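[mondville-florists] Re: Mailing tulips and boxed bouquets before February

From: Helge Tveit
To: mondville-florists list
Subject: Re: Mailing tulips and boxed bouquets before February

On 1/4/22, Frøydis Bakke wrote:

> Hello all,
>
> We are a small shop and have always delivered in our own van. Over the
> holidays we had a lot of calls from people who wanted to send flowers to
> family outside our area, and we turned them all down. I would like to
> offer a boxed bouquet by courier in time for Valentine's Day.
>
> My questions:
>
> Which flowers hold up in a box overnight? I would like to use tulips but
> I have heard mixed things.
>
> Do you ship with the stems in water, in gel, or dry?
>
> Lindqvist sells a flat box and a tall box. The tall one costs more to
> send. Is it worth it?
>
> How do you handle complaints when the customer is not the person who
> got the flowers?
>
> Stellan Eide told me some of you have done this for a few years. Any
> help is welcome.
>
> Frøydis

Hi Frøydis,

We started mailing bouquets four winters ago and sent 84 boxes the week before Valentine's Day last year. I'll go through your questions in order and then add a few things you didn't ask about.

1. Which flowers

Tulips are fine if you get them in tight bud, with only a little color showing. If they are open at all when you pack them, they will be blown by the time the box is opened. They also keep growing after they are cut, so a bouquet that was level when you tied it will have tulips sticking up above everything else two days later. Put a line about that on the care card. We used to get calls about it every week.

Alstroemeria, spray carnations, stocks and chrysanthemums all travel well. Roses do too, but leave the guard petals on and tell the customer to peel them off. I would stay away from gerberas unless you want to sleeve every head. Anemones bruise. Sweet peas are hopeless in a box and I wish people would stop asking me for them in January.

For green, use eucalyptus or ruscus. Ferns dry out at the tips.

2. Water, gel or dry

We ship dry, with a wet wrap on the stem ends. Condition everything overnight in a cold room, in clean buckets with flower food. Recut the stems, wrap the ends in soaked paper towel, then a small plastic bag, then a rubber band. Tight enough that it doesn't slide, loose enough that the stems aren't crushed.

We tried gel for one season. It was heavy and it leaked when the box was turned over, and the courier will turn the box over. Masaru Aoki still uses it for orchids and is happy with it, so he may disagree with me here.

The Flakix sachets go in the box, one per bouquet, taped to the care card. If you leave them loose they end up under the tissue and get thrown out with it. They come in cartons of 900, and that lasts us most of a year.

3. Flat box or tall box

Flat, for nearly everything. The flowers lie down, you tie them in at the stems with a strip through the bottom of the box, and they can't move. In the tall box they stand up and lean, and the heads knock against the sides. The only thing I use the tall box for is a potted plant.

One thing to check with Lindqvist is the inside length. Their longer flat box takes stems up to 53 centimeters. The shorter one looks nearly the same in the catalog and you will be cutting roses down to fit it. We have a stack of the short ones in the back that I ordered by mistake.

Line the box with tissue, and in cold weather add a layer of brown paper under it. Don't put the flowers in the box straight out of the bucket with wet leaves. Shake them off and let them stand for a while first. Wet leaves in a closed box turn to mush — stocks are the worst for this.

4. Complaints

Ask for a photo on the day of delivery, and put that on the order page and on the card. If the photo shows a problem we send another bouquet or give the money back, and the sender gets to choose. We don't argue. Most complaints are about tulips drooping on the first evening, and those are solved by recutting the stems, wrapping the whole bunch in newspaper and standing it in deep, cool water for a couple of hours. I have that typed up and can send you the text.

Do talk to the sender and not only the person who got the flowers. We once replaced a bouquet without telling the man who paid for it, and he was upset to hear about it from his mother.

5. Courier

We use Algate. Their pickup here is in the late afternoon, which means we can pack after lunch. Ask your own depot what time the van leaves, and also ask what they do with a parcel when nobody is home. Ours will leave it with a neighbor if you tick the box on the form. If you don't tick it, the flowers go back to the depot and spend another night there.

Don't take orders for delivery the day after a holiday. The depot is behind and your box will sit.

6. Price

Work out the box, the tissue, the sachet, the card, the courier and the packing time before you decide on a price. I left out the packing time the first year. It takes me a good deal longer to pack a bouquet than to make one, and Jonatan Kvam, who packs for us in February, is only a little faster than I am. We now charge one flat amount for packing and postage and show it separately.

7. Test boxes

Send 2 boxes to yourself before you sell any, and leave one of them closed for an extra day. Then put both bouquets in vases and keep them until they are finished. Write down which stems went first. We dropped freesias after doing this.

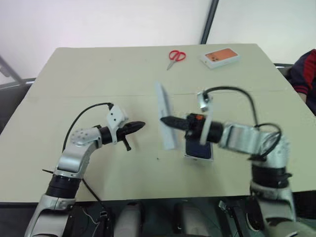
8. Care card

Keep it short. Ours says: unpack right away, cut the stems at a slant, use a clean vase, add the sachet, keep out of the sun and away from the fruit bowl, change the water every other day. The tulip note is on the back.

If you want to see one, send me your shop address off the list and I'll put a card in the mail along with one of the short Lindqvist boxes.

Helge Tveit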